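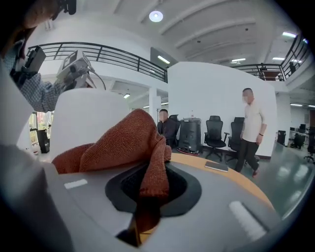 Knitted cloth over the gripper, table behind.

Our rules for hand-held gripper recording at Stumau date from 2017 and ran to 70 lines. Florencio Cantero and I cut them down in January. What survived is mostly about markers, cables and naming.

Markers first. Every face of a cube gets checked before a session. A scuffed face gets replaced the same day – cleaning it with solvent lifts the ink. Cables get a strain test at both ends, and the loop must allow full reach without pulling on the wrist.
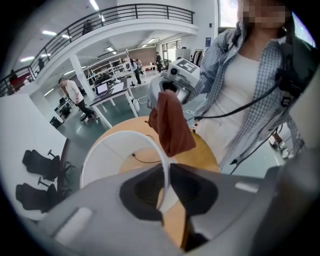
Second gripper with the cloth, marker on top.

A take is one task, start to finish. If the operator drops an item, the take continues and gets tagged "drop". Antunes used to delete those, and we lost 283 takes that would have been useful. 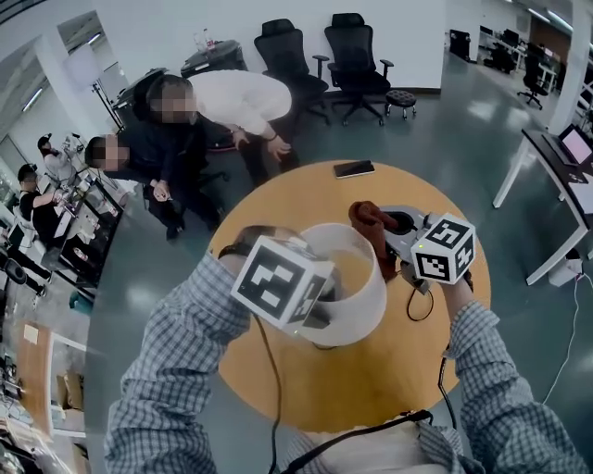
Naming is still open. Terkamville wants the task first, Punovton wants the operator code first, and I lean toward Terkamville. Either way, a batch closes at 500 takes and the calibration file is copied into it. Recalibrate after any knock to a mount, even a light one. Florencio is redoing the tag list next.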